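Print this page | E-mail this page
Search news Go Advanced search

Swanepoel publishes its care sheet for the Claveo snack cell

Ullmont, Aug 2, 2026. Swanepoel has released the care sheet for Claveo, its two-armed snack-handling cell. It runs to seven pages, down from 433, and the missing ones have not been mourned.

Most of it concerns fingers. A gripper that meets chocolate wrappers and bottles all shift picks up a film, and a filmed finger lets go when it feels like it.

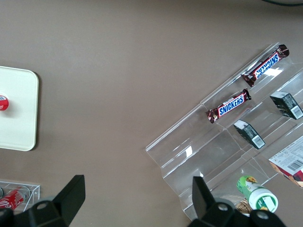

Fingertips and plates

Wipe both fingertips with a damp lint-free cloth. Check the mounting plates for play. Set the clear stepped stand back on its marks before re-teaching any pick; shiny acrylic flatters the lighting and nothing else. Fingertips are part 418, sold in pairs, as customers who lost one have learned.

Soft goods

Sandwiches get their own chapter. Bring the gripper over the tray, stop, and look at the gap from the side before closing. Bread keeps a permanent record of mistakes.

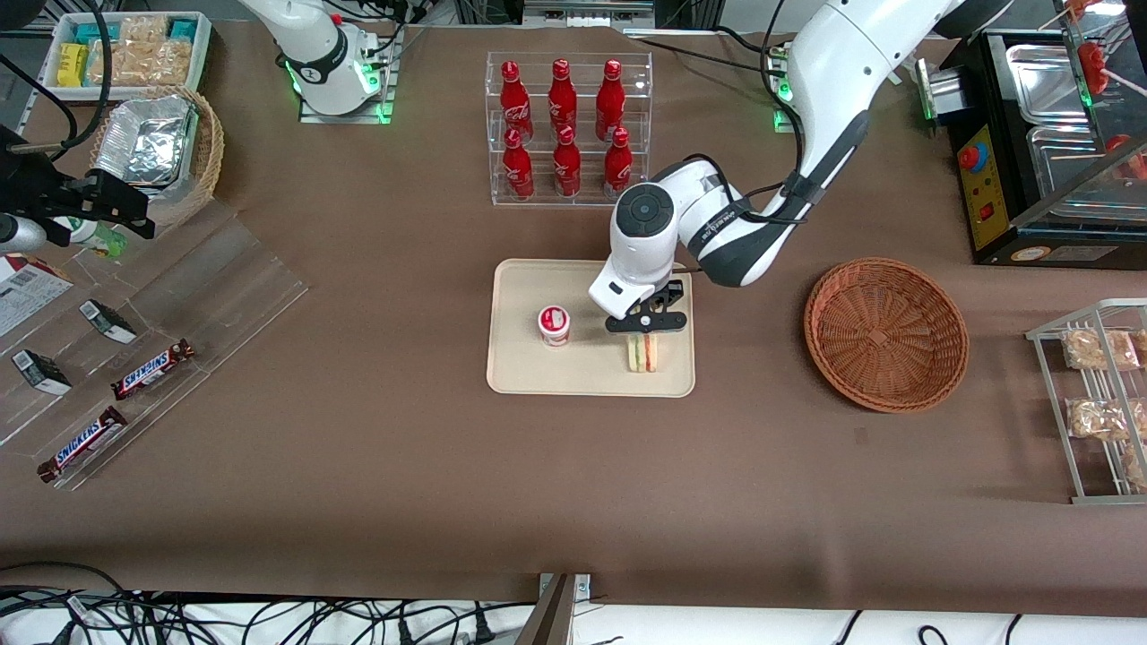 Cables and availability

Look over the cables at every shift change and replace any that have stiffened. The sheet is free to Claveo owners. A spares kit costs 2,415 Jorkusby credits.

Contact: Swanepoel press desk, Ullmont
© Swanepoel. All rights reserved. Back to top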